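Kekdale Orders Its Gift Boxes Back Down to Size

KEKDALE — The town's gift exchange will go ahead on Fri 25 December as it has for longer than most residents care to remember, but it will do so under a new rule. The present must now take up at least half of the box it comes in.

The change was approved at a meeting in the library basement that was scheduled for 45 minutes and let out shortly before midnight. The vote was 115 in favor and 14 against. Two ballots were set aside after it was found that they had been gift wrapped.

Trouble has been brewing since July, when the exchange holds its smaller summer round in the park. That afternoon Jeanine Declercq, a retired bus dispatcher, opened a carton big enough for a microwave oven and dug through a great deal of brown paper to reach a single refrigerator magnet. The magnet was shaped like a microwave oven. Several people felt this made it worse.

"I had already told my sister she could have my old one," Declercq said. "I had unplugged it."

The giver has never come forward. Suspicion settled on one household after another through the fall, and at least one bowling team has been reorganized as a result.

Kekdale's difficulty is partly one of supply. Flikness, the packaging plant on the edge of town, employs a good share of its adults and lets them take home boxes that came out crooked or were printed for customers who changed their minds. There is hardly a garage in town without a stack. Given enough free cardboard, people will begin to have ideas, and for years the idea was bigger. A scarf would go into a hatbox, the hatbox into a television carton, and the television carton onto the roof of somebody's car with rope.

The new rule has sent everyone scrambling the other way. Narrow boxes are suddenly in demand, plaid ones most of all, and so is anything that can be bought in the exact shape of the space available. Canned drinks are doing well.
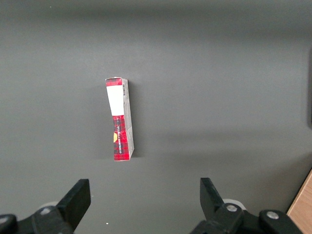
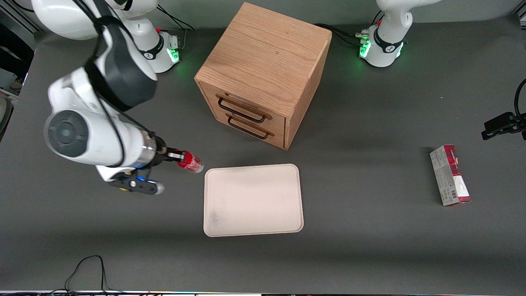 The Flikness break room now operates a kind of market on Thursdays, in which a person with three hatboxes can, with patience and some humiliation, come away with something fit for a pair of socks. Prices are not posted. One man is said to have traded a snow shovel.

Enforcement has fallen to Riet Verbruggen, who taught geometry at the high school and was not asked so much as looked at. She has drawn up a two-page guide to measuring irregular objects, with a section on stuffed animals that even her supporters describe as harsh. Under the guide, a teddy bear is measured compressed.

"People want to give me the bear at rest," Verbruggen said. "The bear at rest is mostly air. If I allow the bear, then I have to allow the pillow, and we are right back where we started."

She will be at a card table by the door from nine in the morning with a ruler and a calculator. Gifts that fail may be repacked on the spot. Gifts that fail twice go on a separate table, where they may still be exchanged, but only with each other.

The 14 who voted no have taken to calling themselves the Roomy Party and have promised to attend in a block. Their position is that a large box under a tree gives two days of pleasure to anyone who walks past it, and that no magnet has ever been asked to do as much. They also object to the way the rule treats gift certificates, which under a strict reading have to be handed over in something the thickness of a gift certificate. Verbruggen has confirmed that this is the strict reading and that it is also hers. Envelopes are allowed.

Local merchants are split. Zeditz, the hardware store, has moved its tape measures up by the register and would like the rule made permanent. The bakery Kourkoulas, whose holiday cookies have always come in a tin with a false bottom, declined to discuss the tin. A sign in its window says the cookies are the same as last year, and customers who have eaten them say this is true in every respect.

The exchange remains open to anyone who brings a present, and organizers expect a full house in the gymnasium. Last year 416 gifts changed hands, a record, though the figure includes one fruitcake each time it was passed along. The fruitcake is understood to be coming back. It fills its box completely and has always done so, and Verbruggen cleared it in advance without taking out the ruler.

Doors open at 10. Parking is in the rear lot, which in previous years was full of empty cartons by noon and should this year have space for cars. Coffee is free until it runs out. Bows and ribbon do not count toward the size of the gift, a point on which there will be no further discussion, according to a notice taped to the gymnasium door.

Declercq plans to be there early. She has bought her present, wrapped it and measured it three times, and says it passes with a little to spare. She would not say what it was or who was getting it, but she did ask whether the paper could find out who has been admiring refrigerator magnets.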